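Dulevia Closure Practice Surface
Item 248, from Planard

We've always had a soft spot for the simple running stitch, and this gently curved surface gives you room to work on yours – and then on a few others besides. Bring your own thread, a good light and an unhurried afternoon. 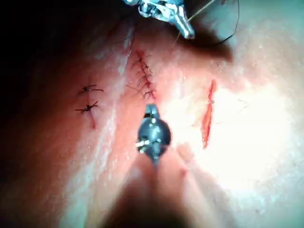
Leave 15 minutes at the end to look over your spacing and trim your tails. Short, separate stitches deserve the same patience as a long row, so do go back to them!

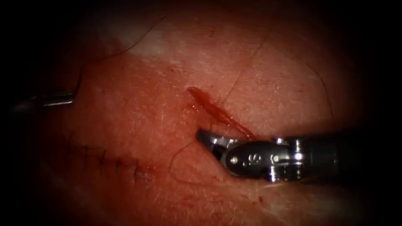 Six short dark sutures along a closed incision, lower left.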